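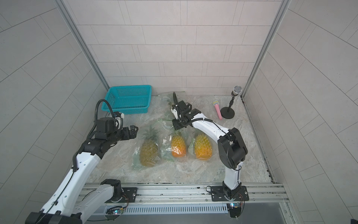
Kitchen Talk > Fruit & Produce

Pineapples in plastic bags - leave them in or take them out?

pandasov17
Got three pineapples here, each one in its own clear bag, and they're all different colors! One is still greenish-yellow, the middle one is bright orange-yellow and the right one is more of a gold. The green one is also the biggest, of course. I've got the teal mesh basket ready at the back. Do I pull the bags off first or can they go in as they are? And which one would you cut first?

Paucar909
Bags off, always. Mine got moldy at the bottom in April after a few days wrapped up on the counter. Mesh basket is great, let the air do its thing.

soto_kitchen
Disagree a little. I leave the bag on but open at the crown end, and then the leaves don't scratch up everything else in the basket. Never had mold (and I go through a lot of pineapple).

Paucar909
Open is different from closed though! I meant closed.

VusumuziSteyn
I'd start with the orange one. The green one can wait, but don't expect it to get much sweeter sitting around - they soften and change color and that's about it.

pandasov17
Wait, really? My mom always said to give the green ones a week.

VusumuziSteyn
Softer and juicier maybe. Sweeter, no. Smell the bottom, I trust that over color any day.

ostunia36
Not sure I agree, I've had greenish ones that were plenty sweet. Also is that a pink microphone next to your fruit?? I want one. Is it any good for karaoke?

soto_kitchen
Ha, wrong section, ostunia. Try the audio board.

pandasov17
OK, bags are coming off and orange goes first. Are all three too much for one basket, or should I lay the big one on its side underneath?

Paucar909
Big one on the bottom, crowns all facing the same way. And save me a slice.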